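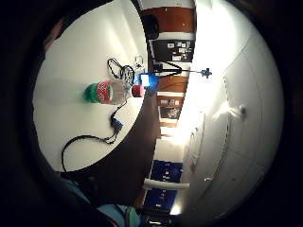

*Tabletop recording with the Hernska hand-held demonstration gripper: capped bottle, lying on its side.*

# Hernska Hand-Held Demonstration Gripper

**Supplied by Lultason. Catalog number 302.**

The Hernska is a hand-held gripper for recording demonstrations of manipulation tasks. The operator holds the tool, carries out the task at a table or bench, and the unit records wide-angle video together with the opening of the fingers. The recordings are then used to train a robot arm fitted with the matching Hernska wrist gripper. No arm is required at the place where the demonstrations are made.

The product is intended for university laboratories, technical colleges, and industrial development groups. It is not a medical device and is not approved for use with food that will be served.

## Intended Tasks

The gripper is suited to tasks that one person can perform with a single pinching hand. Typical work includes:

- picking up bottles, cups, and small containers, whether upright or lying down
- setting a fallen object on its base
- sorting small parts into trays
- opening and closing light drawers
- placing objects at a marked location

Tasks that need two hands can be recorded with a pair of units. The second unit is ordered separately and must be paired in the Arabzadeh software before the first session. Twisting tasks, such as removing a screw cap, can be recorded, but the customer should confirm that the receiving arm has enough wrist rotation to repeat them.

## What the Package Contains

| Item | Quantity |
|---|---|
| Hernska hand-held gripper with camera | 1 |
| Soft finger pads, pairs | 2 |
| Data cable | 1 |
| Charging stand | 1 |
| Calibration board, rigid | 1 |
| Carrying case | 1 |
| Arabzadeh software license, single site | 1 |

The wrist gripper for the robot arm, the mounting flange, and the second hand-held unit are sold separately. Customers who already own an Elberg flange may continue to use it with the current wrist gripper.

## Specifications

| Characteristic | Value |
|---|---|
| Maximum finger opening | 80 mm |
| Camera | Single, fisheye lens, fixed mount |
| Finger position | Recorded with every video image |
| Trigger | Spring return, right or left hand |
| Storage | Removable card |
| Connection | Cable to host computer, or card transfer |
| Finger pads | Replaceable without tools |

The fisheye lens is fixed in position and must not be removed. It gives a circular view with dark corners and strong bending toward the edges. Straight table edges and walls will appear curved in the raw recording. The Arabzadeh software works from the raw view, and customers should not straighten or crop the video before import.

Because the lens takes in a large part of the room, recordings will normally include the background beyond the work surface and may include the clothing or hands of people standing at the table. Sites with privacy rules should obtain the consent of everyone present before recording begins. A masking function is provided in the software for notices, screens, and faces.

## Preparing the Work Area

The gripper's position is calculated from the video. A background with fixed, distinct features, such as doors, wall panels, or posted papers, gives a more dependable result than a bare wall. Large moving objects behind the table should be avoided during a recording.

Clear plastic objects deserve particular attention. On a white surface, the body of a transparent bottle shows the surface through it, and a colored cap or label may be the strongest visible feature. Customers who plan to train on clear objects are advised to record on more than one surface color and to turn the object between recordings so that the cap does not always face the same way.

Cables may remain on the work surface if they will also be there when the robot performs the task. They should be moved between recordings so that a particular layout is not learned as part of the task. No cable should pass between the operator's hand and the object.

## Recording Procedure

1. Place the gripper in its stand and switch it on.
2. Record the calibration board from several angles, following the prompts in the software.
3. Place the object and step back to the starting position.
4. Press the record button, wait for the tone, and perform the task at an even pace.
5. Return to the starting position and press the button again.
6. Mark the recording as accepted or rejected.

Rejected recordings are kept in a separate folder and are not used in training unless the supervisor restores them. Calibration must be repeated after the lens has been cleaned, after the finger pads have been changed, and after any fall.

Operators should keep the task within the reach and speed of the receiving arm. The software compares each path with the arm model selected for the project and reports any section that the arm cannot follow.

## Care and Maintenance

The lens is to be cleaned with the cloth supplied in the case. Solvents must not be used on the lens or the finger pads. Worn pads should be replaced as a pair. The trigger mechanism contains no parts that the customer can service, and opening the housing ends the warranty.

The unit should be stored in its case, away from direct sunlight. It must not be used in rain or near open containers of liquid.

## Training and Support

Lultason offers an introductory course at the customer's site or at its own training room. The course covers calibration, recording practice, review of recordings, and transfer to the arm. Each July the training room closes for annual equipment checks, and course requests for that month are moved to the next available date.

Questions about the product, institutional purchasing, and replacement parts should be directed to Berenice Tovar, Equipment Sales, extension 1879. Customers should have the serial number ready, along with the make of the receiving arm. The serial number is printed inside the lid of the carrying case and on the underside of the grip.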